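Reading time: 4 min

To: Lollstead household list
Subject: Re: small whiteboards, which marker wipes off

Answering the question from the weekend digest, with the original quoted so the newer subscribers can follow.

> We are thinking of putting a small whiteboard by the front door for
> messages and the shopping. We had one years ago and gave up on it. The
> writing stayed on as a ghost, and the colored pens were worse than the
> black. I also could not get the kids to write on it after the first
> week. Is anybody on the list still using one, and if so what pens do
> you buy and what do you clean it with? I don't want anything that has
> to be screwed to the wall. The door is in a rented place and I would
> like my deposit back.

We are still using one. It has been in the house since September of last year and it gets written on most days, so I can tell you what has held up.

First, the wall. Ours has never been on a wall. It lives on the table and gets leaned against whatever is there, usually the bread box. I thought this would be a nuisance and it has been the main reason people use it. Somebody sitting down with coffee can pull it over and write on it flat, the way you would write on a pad. When it was meant to be hung up (I did try an adhesive hook for the first month) people had to stand and hold it steady with one hand, and the writing was poor and so they stopped. If your deposit is the worry, leave the hooks in the packet.

Second, the size. Get a small one. We had a big one before, and it filled up with old business until you couldn't find the new business. On a small board there is room for one message, maybe two lines, and then it has to be wiped before the next person can have a turn. Ours has a pink plastic frame because that was the color left in the store. I would have taken gray. It does make the board easy to find under the mail.

Third, what to write. Shopping lists went badly for us, since you can't take the board to the store and everybody copies it onto a phone anyway. What works is a line for the day. Whoever is up first writes it. Some mornings it is "dentist at 4" and some mornings it is something more cheerful. 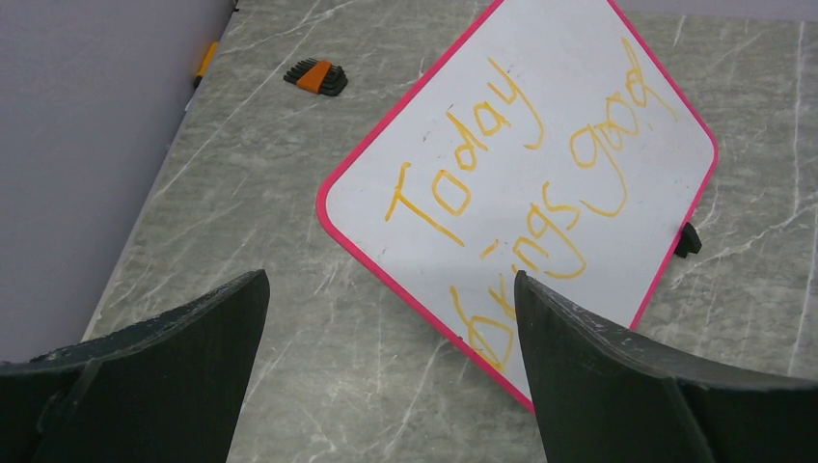 A "Today" line on the pink board, in yellow-orange marker.

Now the pens, which is what you asked about. I bought a mixed set from Kakau and a set from Galli and we used both through the winter. I kept the caps on and stored them flat, as the packets say to. My notes, for what they are worth:

Black and blue, either make: wipe off with a dry cloth if you get to them the same day. After a weekend they need a damp cloth.

Red: leaves a pink shadow if left for more than a few days. It comes off with a little dish soap.

Yellow and orange: easy to clean but hard to read from any distance. On white they are fine if you are sitting at the table and not much use from across the room. The lighter ones also put down ink unevenly when they start to run dry, and people go over their letters a second time to make them show. That uses the pen up faster. I would keep one for decoration and not count on it for anything you need somebody to see on the way out.

Green: I have no opinion. Ours was lost early.

As for the ghosting, I think the trouble is mostly the cloth. A dry eraser pushes old ink around and leaves a gray film, and each new wipe adds to it. We went through 4 of the little felt erasers before I gave up on them. What I do now is wipe with a damp piece of old T-shirt, then a dry piece, and wash both pieces with the dish towels. There are still faint gray smudges on our board and I have stopped chasing them. They don't get in the way of reading it. Please don't use the scrubbing side of a sponge. I did that on the old big board and it took the shine off in one patch, and that patch held ink from then on.

Somebody on the list recommended the Surkness spray last spring. I have a bottle. It cleans well, but the smell is strong for something used where we eat, and plain water with a drop of soap does nearly as good a job. I would save the spray for permanent marker accidents — you will have one sooner or later if there are both kinds of pen in the same drawer. Keep them in different drawers.

On getting the kids to use it, I can only say what happened with ours. They ignored it while it was a place for chores. They took it over once the chores went back on paper, inside the pantry door. The spelling and the slant of the writing are their own business and I don't correct either one. The only rules we have are that you wipe it before you write, and that you put the cap back on until it clicks.

If anyone has found a yellow that shows up from the other side of a kitchen, please post the make. I would also like to hear from people using the glass kind, and whether they chip.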